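The worktop years

I blame the kettle. If the old one hadn't died in June I would never have gone into Jororley to buy another, and if I hadn't gone into Jororley I wouldn't have walked past the stone yard on the way back to the car park, and we'd still have the cream worktop with the burn mark shaped like Ireland. Instead I came home with a kettle, a parking ticket and a sample of granite the size of a beer mat. I put it next to the bread bin. It made the bread bin look terrible.

If you've ever had one nice thing in a kitchen full of tired things, you'll know what comes next. I spent the summer going round showrooms. I'd tell people I was popping out for milk and come back two hours later with a bag of little squares (and no milk, usually). By August I had a shoebox full of them. Oak, bamboo, quartz, slate, something green made of old bottles that I still think about.

What I hadn't expected was how much people care. I mentioned worktops at a birthday lunch, thinking it would fill a gap between the starter and the lamb, and the whole table went off like a firework. My cousin has wood and oils it every other month and says it's the most peaceful half hour of her life. Her husband, sitting right beside her, says it's like living with an elderly horse. My neighbour has steel because she used to cook for a living and can't see why anybody would want anything else. It does sound like a canteen when she puts a pan down, but she's right that she never has to think about it.

I grew up with laminate. It was yellow, with a metal strip where two pieces met next to the cooker, and every crumb in the house ended up in that strip. My mother went at it with a butter knife on the first of every month. I can't say I loved it but I can still feel the edge of it under my arms, doing my spelling while she peeled things. I don't remember one conversation in our house about whether we liked it. It came with the house, along with the hatch and the serving lamp, and that was that.

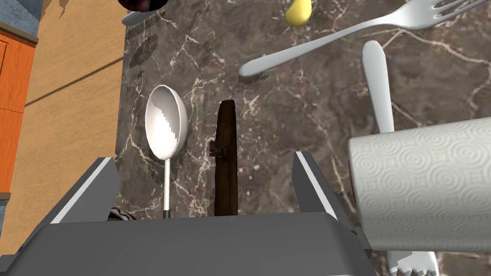 Marble was the one everybody told me not to have. Lemon juice, they said. Red wine, vinegar, beetroot, your own elbows. The man at the Rirkard showroom, who I'd have thought was there to sell me some, practically walked me to the door. He said white marble in a family kitchen was for people who don't eat. What changed my mind was going dark. I'd only ever pictured the pale stuff, the sort you see in hotel bathrooms, and it hadn't crossed my mind that you could have a deep brown with thin white and pale grey veins wandering off at all angles, so busy that a splash of tea would have trouble getting noticed. I went back to the showroom and asked about brown. He sighed and fetched a price list.

Let's talk about the price list. I'd set aside 3000 pounds, which seemed to me a mad amount for a thing you put toast on. It turned out to be a sum that gets you a polite smile. There's the stone itself, then there's cutting it, then there's a hole for the sink (they charge you for the hole! for taking stone away!), then the polishing of the edge of the hole, and then a delivery charge that depends on whether you've got steps. We've got steps. The hole and its edge came to 390 pounds between them, and I said some things in the car.

A friend who'd been through all this told me to try the offcuts. Most yards have a rack out the back where the leftovers from bigger jobs go, and if your kitchen is small, and mine is tiny, you might only need a couple of decent lengths. I can't recommend this enough. Unano, which is a yard under the railway arches and looks shut even when it's open, had racks and racks of the stuff. You need gloves, old shoes and a tape measure, and you need to have written your measurements on something you won't lose. I wrote mine on my hand and then put the gloves on.

I found my piece on the third visit, leaning at the back behind something pink. It had a chip in one corner that would be cut off anyway. I paid a deposit of 100 pounds in cash and got a receipt on the back of a takeaway menu, and drove home feeling as if I'd bought a horse.

Fitting day was another matter. You have to empty everything, and I mean everything, including the cupboard with the fondue set. We lived out of a washing-up bowl in the bath for longer than I'd like to say. Two men carried the stone up the steps in complete silence, put it down on the units, looked at my wall and told me it wasn't straight. Walls aren't, apparently. There was a gap at one end you could have posted a letter through. They filled it and I've hung the oven gloves over it.

So, has it been ruined? A bit. There's a dull ring by the hob where a jar of pickled onions sat overnight, and a patch near the window that went cloudy when I left half a lime face down and forgot it. I cried about the lime. I didn't cry about the onions, so I must be getting used to it. My aunt, who's had the same marble shelf in her pantry for 40 years, tells me the marks all join up in the end and you stop seeing them one by one. Hers has a knife scar down the middle and a pale bit where the butter lives. She makes pastry on it straight, no board, and it's the best pastry in the family by a mile.

I do mine on it too now. Cold stone really does help, the dough stays firm and you can take your time over it. I've also found that I wipe down more than I used to, mainly so I can have a look at it. I bought the sealant that Onyeka do in the small tin and I put it on with an old T-shirt when I remember, which so far has been twice.

The kettle, by the way, is already leaking.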